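Robot arm procurement (Baltport)

Robot arm procurement is the planning and purchase of small arms for bench work. At Baltport it follows the Vasex budget plan, revised in December.

Costs

The arm takes the largest share. Grippers, cables and wrist cameras are budgeted separately, with 10 per cent held back for spares. Voken quotes delivery in 19 weeks.

Bench items

Toy food and tableware come from a small consumables line.
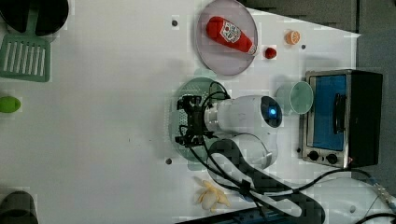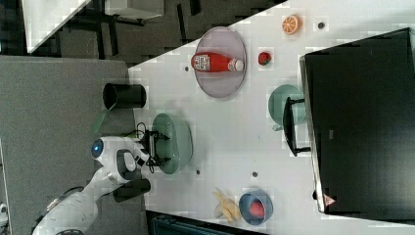
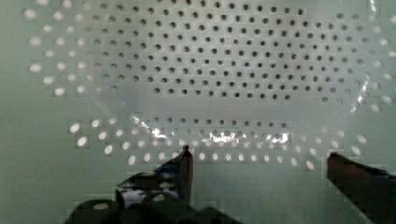
Replacement

Gripper fingers are reordered every 6 months.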